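Gistitz Square Tablecloth, Blue-Gray Grid on White

Item 2006-G - In stock 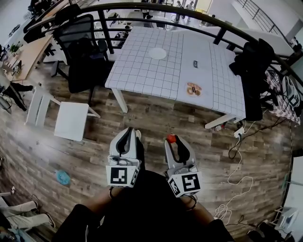 The Gistitz is our everyday cloth for small square tables. It has a white ground with a printed grid of squares in blue-gray, and it goes with white furniture as well as with wood floors and darker chairs. The pattern is quiet enough for a work table or a break area, and people buy it for kitchens too.

A plain band runs down the middle of the cloth where the grid breaks. It shows slightly darker than the rest. Use it to line the cloth up with the table before you smooth out the sides.

Sizes
Small, Medium and Large. Measure the tabletop first, then add the drop you want on each side. If your table has a chair pushed in most of the time, a short drop is easier to live with.

Care
Wipe spills with a damp cloth. Do not use bleach on the printed side. Store it rolled if you have the room - folds take a day or two to drop out. Put a coaster under hot mugs.

Colors
Blue-gray only for now. The Pranville, with a green grid, is due back in April. The Mandevari is the same cut in plain white with no print.

Shipping and returns
Orders leave our warehouse within 3 working days. Unused cloths can be returned within 28 days in the original wrap. Cut or hemmed cloths cannot be returned. Orders of 5 or more cloths ship free.

Goes with: Yu round coaster, Yu seat pad, Pranville napkins

Page updated February 28, 2018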